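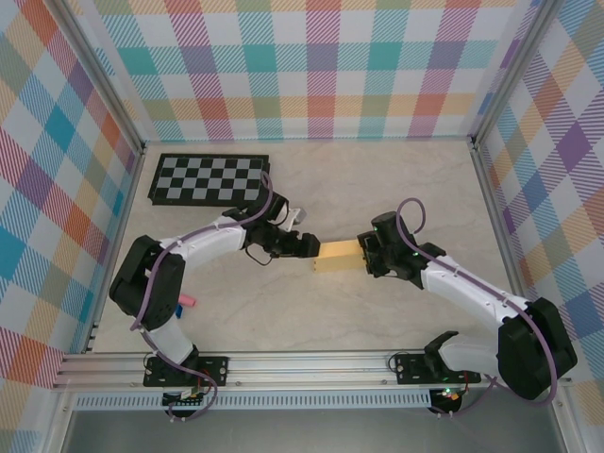 A yellow box on a marble-patterned tabletop

A box is a container with flat sides, usually rectangular, used to store or carry goods. Boxes are made from wood, metal, plastic, paperboard and corrugated board. Small ones are often called cartons or cases, and large wooden ones are called crates or chests.

Materials

Wooden boxes were the usual shipping container until the early twentieth century, when corrugated board began to replace them. Corrugated board has a wavy inner sheet glued between flat outer sheets. Paperboard is thinner and is used for cereal, shoes and medicine.
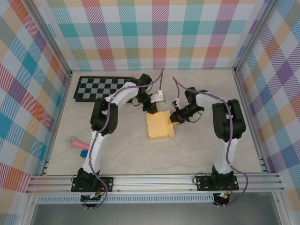 Most folding boxes are shipped flat from the maker and set up by the packer. The blank is cut and creased in one pass, then glued along a single side seam. The ends are closed with tuck flaps, tape, staples or hot glue. Boxes meant for stacking have the flutes running up and down, as board is stronger in that direction. Damp air weakens it.

Local industry

In Plustham, box making grew up beside the paper mill on the Boros canal. The largest works, Kodon, employed 200 people at its peak and was run for many years by Myroslav Fedoruk. It made hat boxes and seed cartons in 46 stock sizes. The works closed in January 1990, and part of the building is now a furniture store.

See also

Crate
Packaging
Paperboard
Plustham Canal Basin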